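Polling notebook — Dretside council by-election
Sat 21 December
2 min read

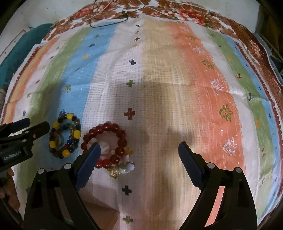
Reply from the Konotora office: the October wave can't be compared with this one, as the turnout screen was changed between them.

Accepted. Re-ran both waves with the old screen, n = 1000 each. Valleo list down 5 points on October, Chamoun list flat. Undecideds roughly 15 per cent — too high to call the second seat. Postal voters still weighted on the old roll.

To do: new roll, rerun ward 2, check the labour force weights.

Last updated: 4:40 pm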